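Tall cans tipping over on metal gondola shelving – how to stop it?

Posted in Shop Fitting and Storage
Asked by Laiba Baloch, 23 July 2020
Viewed 569 times

I run the stock side of a small snack counter and have one bay of dark grey metal shelving, bought used. The uprights are perforated and the shelves hook into them. There is a light-colored strip along the front lip of each shelf. The maker's plate says Stimar but there is no model number on it.

The problem is chip cans, the tall cardboard kind with a plastic lid. On a full shelf they stand up well enough. Once a row is half sold they start to lean, and sooner or later one goes over and takes its neighbor with it. They end up on their sides against the front lip. I stand them up in the morning and by the afternoon two or three are down again.
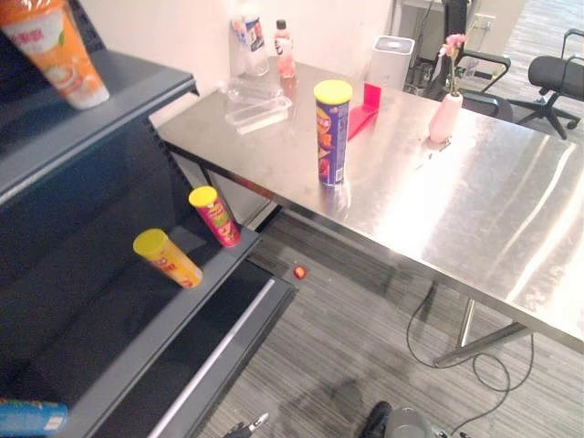
The bay and the steel table next to it.

What I have tried so far:

Pushing the cans to the back. They stay up longer, but customers can't reach them on the upper shelf.

Rubber drawer liner. It helped on the middle shelf and then started to curl at the corners.

Swapping the top and middle shelves. No change.

The floor is carpet over concrete. I can't bolt anything to the wall. Is this a shelf problem or a can problem, and is there a divider that fits this kind of lip without drilling?

Stavros Kelmendi

Probably both, but check the shelf first. A tall can has a small base for its height, so a slope that a box would tolerate is enough to bring it down.

Put a spirit level on each shelf front to back, then left to right, with the stock removed. Write the readings down. If every shelf slopes the same way by the same amount, the unit is out of plumb and you correct it at the feet. If only one shelf is off, the bracket is seated in the wrong slot or is not fully home.

On used shelving the second case is common. Many brackets have two or three hook positions, one level and the others angled down for display. They look almost identical from the front. Unload the shelf, lift it off, and compare the left bracket with the right one. Both should be in the same position, and both hooks should be all the way down in the upright.

Carpet is the other suspect. A loaded bay settles into the pile over several weeks, and the front feet usually go down farther than the back ones. Put a rigid plate under each foot, at least 50 mm square, and level the unit again afterward. Leave it loaded for a week and take the readings a second time.

I would not buy dividers until this is done. They will hold the cans up and hide the slope, and the shelf will still be wrong.

Vlasta Matić

Agree with the above on leveling. For the dividers, what you need depends on the lip.

If the light strip on the front is a price rail, it normally clips or slides off. Take one off and look at the edge behind it. A row of small holes or a continuous slot will take wire dividers, front and back. A plain folded edge will not, and you would use a magnetic base instead. Test the shelf with a fridge magnet before ordering.

I used the Clilent magnetic ones on a bay of 29 dividers and they have stayed put. Softić makes a wire version that needs the slot. Measure the inside depth of the shelf first, as a divider that is too long will lift at the front.

Set the gap to the can diameter plus 3 or 4 mm. Any wider and the cans can still lean. A spring pusher behind each row keeps the stock at the front as it sells down, which takes care of your reach problem on the upper shelf.

Drawer liner curls if it is cut to the full depth. Stop it short of the lip and tape the underside.

Gorazd Yordanov

we just lay ours down in a bin, lids facing out. takes more room but they can't fall over. got the bins from Pusitz, don't remember the size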